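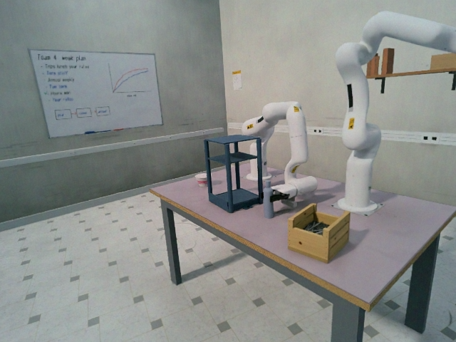 Team 4 week plan, with a chart to the right of the list.

I gave up my car in February. The repair quote came to more than the car was worth, and I'd been wanting to try the bus anyway, so I sold it to Gonzalo Aranda's nephew for parts and bought a monthly pass.

My route is the 108, which runs from the bottom of Isdale out past the hospital. It takes 52 minutes door to door if I make the first one. Driving took 25. I knew that going in, but knowing it and standing at the stop at 6:40 in the morning are different things.

The first week I was late twice. The schedule on the pole is old and the one on the website is right, so go by the website. I also learned to sit on the left side in the morning, because the heater on the right blows straight onto your ankles and can't be turned down.

Money first, as people ask. The pass costs less than I was spending on gas, and I no longer pay for insurance or the parking lot behind Ullberg. I put the difference into a separate account and I haven't touched it except for boots. The boots were needed. My old ones leaked at the toe, which never mattered when the longest walk of the day was across a parking lot.

Groceries are the hard part. I used to do one big trip and fill the trunk. Now I do 2 small ones a week and carry everything in a backpack. Potatoes, milk and cat litter are never bought on the same trip. Trinidad Barrios lent me her folding cart for a while and I liked it, but the back steps at my building are steep and I took it back to her.

I read more. I finished a long library book about the salt trade that I had renewed three times, and I'm halfway through another. Going home I mostly just look out the window. There's a stretch after Sarmiento Street where the road runs along the creek, and I had driven it for six years without noticing there was a creek.

What I miss is going places on short notice. My sister lives in a town with no bus after 5 p.m., so seeing her means staying the night or getting a ride. Last month I rented a car for it. That was fine, apart from the line at the counter.

I'll keep going through the summer at least. The pass renews next week and I still need to find out if they take cards at the transit office or only cash.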